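Eyvindur Sveinbjörnsson
September 26, 2023

1/ Spent my lunch breaks in August eating my way through the Rollow range. You know the one, the oat and pea protein stuff with the leaf on every box. A few people asked what I thought, so this is a thread. I'm vegan, I cook most nights, and I'm hard to impress.

2/ The front of the burger box says "80% less impact." Less than what? I turned it over. I read the flaps. There's a small star next to the number and no second star anywhere on the cardboard to match it.

3/ I wrote to them. The answer came nine days later and said the number is "based on internal modeling." I asked if I could see the modeling. Still waiting on that one.

4/ The burger tastes fine. Salty, a bit spongy in the middle, browns well if you leave it alone. I'd eat it at a cookout and not think about it again. My complaint is with the box.

5/ Now the "tested by 2,370 home cooks" line. Bjartur Blöndal dug up the sign-up form for me (thanks, Bjartur). You got a coupon, you filled in a survey. I can't find anything in it that asks if you cooked the thing. So call it 2,370 coupons until someone shows me otherwise.

6/ Of the whole range I'd buy 2 again. The smoked crumbles, which are good in chili, and the plain sausage, which holds together in a pan. The "creamy slices" taste like the bag they come in.
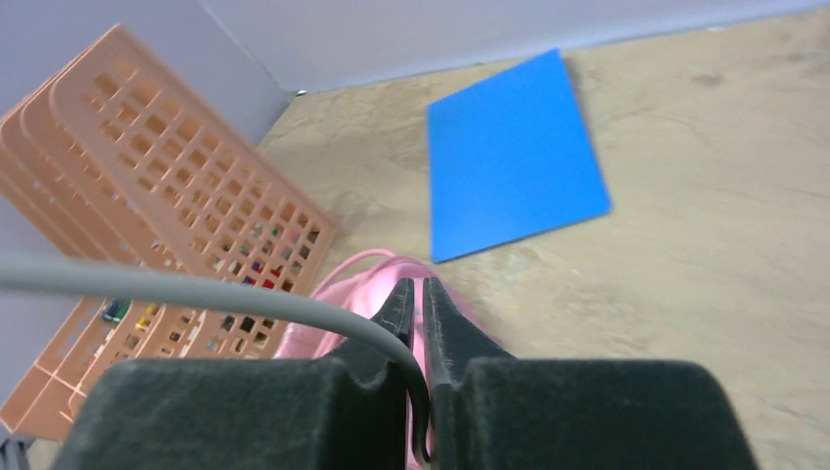 7/ PART TWO: THE CHEESE

8/ Several of you said I should try Stostus before giving up on vegan cheese. OK. I bought the block and the shreds. The block is mostly coconut oil and starch, same as nearly every other block on that shelf, at a good bit more money.

9/ It says "aged" on the label. Aged how long? A cashew cheese with cultures in it can be aged, I've made it, it takes weeks and your fridge smells. Oil and starch with "natural flavor" sitting in a warehouse is just older.

10/ Does it melt? Sort of. Under the broiler it goes shiny, then it goes clear at the edges, and then you have a puddle. In a quesadilla with the lid on the pan it did better. I'll give them the quesadilla.

11/ Oei is the one I'd point people to. Small tub, soft, sour, short list of ingredients I can buy myself. No star, no number, no leaf. It also goes off fast once it's open - mine was fuzzy before I finished it, so get the small size.

12/ Someone will say I'm being hard on brands that are "on our side." Maybe. But I've been reading labels since before there was a vegan shelf, mostly hunting for whey powder, and I don't plan to quit reading because the company has a nice farm drawing.

13/ Also got a message asking if Reketmont paid me for this. No. I haven't tried Reketmont. I've only seen the ads, and the ads say "guilt-free," so we're not off to a great start.

14/ If you have a source for that 80% figure, a real one with a method in it, send it and I'll post it here in full. Replies are open. Chili recipe goes up tomorrow.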